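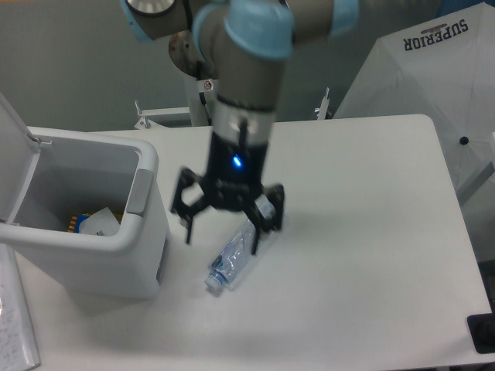 Small Tools, Big Cleanups: Three Duplicate Finders for a Full Drive

My laptop hit 90 percent full in February. Same vacation photos in four folders, invoices saved twice, a music library copied over from two old machines. So -- duplicate finders. I tried 3 of them on the same messy drive over a couple of evenings.

Ino first. Free, tiny install, no account. Scans by file name and size only, which is fast but kind of dumb. It flagged a pile of text files that only happened to match. Fine for downloads folders. Not for anything you'd miss.

Akasden is the careful one. Compares the actual contents, shows both copies side by side, won't let you delete the last one. Slow though. The full scan ran 51 minutes and the fan was going teh whole time. You can pause it, and it does remember where it was.
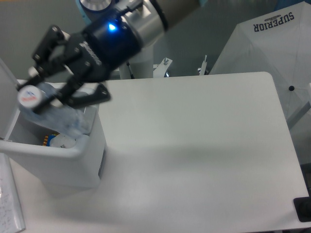

Deleting is where these programs really differ. Ino skips the recycle bin unless you dig into the settings and check a box, and the box is on the second tab, under Logging of all places. Akasden moves everything to a holding folder for up to 2 weeks. I like that much better. A file should go the way a plastic bottle goes over a white bin, still in the grip, with time to change your mind. Hsiao asks you every single time -- every one -- and after the first hundred I was clicking yes without reading.

Which is a shame, becuase Hsiao is best at photos. Catches resized copies and the ones your phone renamed. Paid version only, and the trial stops at one folder.

If you run Fodley for sync, turn it off before you start. It put back half of what I had removed and I had to scan again.

My pick: Akasden for the big yearly cleanup, Ino for downloads. Hsiao if photos are the problem and you can stand the pop-ups. Back up first. Then check that the backup opens.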